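Unit 4. Light at a Boundary: Reflection, Transmission and Haze
Course handout, January 20, 2022
Prepared by Erasto Nyaga

4.1 Terms

A material is transparent if light passes through it with little scattering, so that an object behind it keeps its outline. It is translucent if light passes through but is scattered on the way. It is opaque if no useful amount gets through. The three words describe a sample of a given thickness. A thin shaving of a material may be translucent where a block of the same material is opaque.

For any sample, the incident light is divided into a reflected part R, an absorbed part A and a transmitted part T, with

R + A + T = 1

Haze is the fraction of T that leaves the sample at more than a small angle from the incoming direction. We will use 2.5 degrees as the cutoff in all problem sets.

4.2 Reflection at one surface

At normal incidence, going from air into a material of refractive index n,

R = ((n – 1) / (n + 1))^2

For n = 1.5 this gives R = 0.04. A flat sheet has two surfaces, so a clear sheet in air loses close to 8 percent of the light to reflection before absorption is considered. R increases with angle of incidence, slowly at first and then steeply past 60 degrees. Work through the derivation in the September notes again if the formula is not familiar.

4.3 Curved walls

On a flat sheet lit by a single small lamp, the mirror reflection is visible from one direction only. On a cylinder, the surface normal turns through a full circle, so some strip of the wall satisfies the law of reflection for nearly any position of lamp and observer. The strip is narrow across the curve and long in the direction of the axis. This is the source of the vertical highlights on upright containers.

The reflected image of the surroundings is compressed horizontally and left nearly unchanged vertically. A filled cylinder also acts as a lens in one direction, which adds a second distortion to anything seen through it.

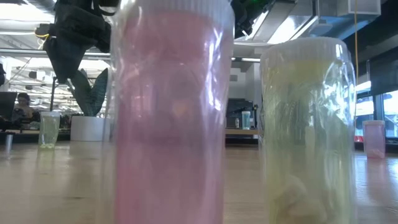 Fig. 4.1. Translucent cups, pink and yellow-green contents. Note the vertical glare on the pink cup and the scattered glints on the crinkled wrap.

Creased film behaves differently from a smooth wall. Each small facet has its own normal, and only those facets that happen to be oriented correctly return the lamp to the observer. The highlight breaks up into separate points and short lines. Treat this as a distribution of normals; do not attempt to trace single rays in homework.

4.4 Color by transmission

Over a path length x in a uniform absorbing medium,

I = I0 exp(–ax)

where a depends on wavelength. A weak dye can look nearly colorless in a thin layer and strongly colored in a deep one. Highlights from the outer surface of a clear container keep the color of the lamp, as that light never enters the contents.

4.5 Problems

1. A sheet has n = 1.5 and no absorption. Find T for one pass through both surfaces, ignoring multiple reflections. Then include them and compare.

2. A dye solution transmits half of the incident light at 527 nm through 2 cm. What fraction is transmitted through 6 cm?

3. A lamp delivers 2000 lux to the face of a sample with R = 0.08 and A = 0.12. Find the transmitted illuminance. If haze is 0.30, how much of it is scattered past the cutoff?

Show units at every step. Problem 3 is graded on method.

We use cookies to remember your settings and measure site traffic. Accept all | Manage preferences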